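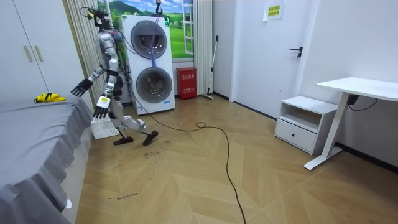

How to run a robot chores demo at your open day

We opened the practice bedroom at Gulcombe for the first time in November, and what a morning! Kids love watching a humanoid walk past a bed. Here's how we'd set it up again.

1. Mark a visitor line at least 2 metres from the robot's path. Sidra Chaudhry used coloured tape, and the little ones stuck to it beautifully.

2. Check the overhead tether and lay the floor cable where your operator can see it.

3. Pick one small job. Ours is tidying around the bed with a laundry basket, and people get it straight away.

4. Put bright things in a light-coloured basket. They're so much easier to follow from the back row!

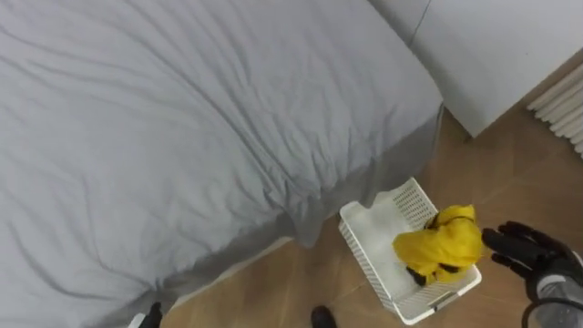
The basket by the bed, with the yellow item inside and the black right hand next to it.

5. Let the robot do a bit of walking before the hand work. Mohsin Sethi talks people through it, then goes quiet for the basket part (the hush is wonderful).

6. Keep each session to 5 visitors and leave plenty of time for questions. Ours wanted to know all about the fingers.

Next session is Saturday. Bring your neighbours!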